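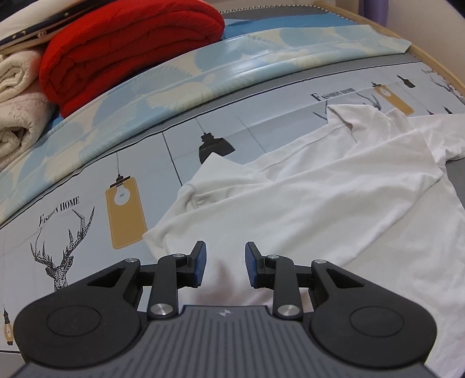 Figure 4. Two-finger gripper and rumpled white short-sleeved garment on a printed mat.

4.2 Changes in the work of the folding staff

The Dusport site finishes returned garments and household linen for hotels and private customers. Before the gripper stations were introduced, each folder took an item from the pile, spread it, checked it and folded it in one continuous task. Under the new arrangement, the station handles plain shirts and towels, and staff deal with stained, torn or unusual pieces. Light garments such as the one in Figure 4 remained the most frequent cause of calls for help, as overlapping layers made it difficult to locate a single edge.

We reviewed 242 help calls logged over 14 shifts. Nearly 4000 items passed through the stations in that period. Folders reported less strain in the wrists and shoulders but more interruptions, and several stated that they could no longer set their own pace. Inspection, formerly part of folding, became a separate duty with no time assigned to it in the shift plan.

Pay grades did not change during the study. Supervisors at Dusport regarded answering calls as a minor task, while the folders described it as skilled work that should be recognized in training records. The same disagreement was observed at the Plultwood site and is discussed in Section 5.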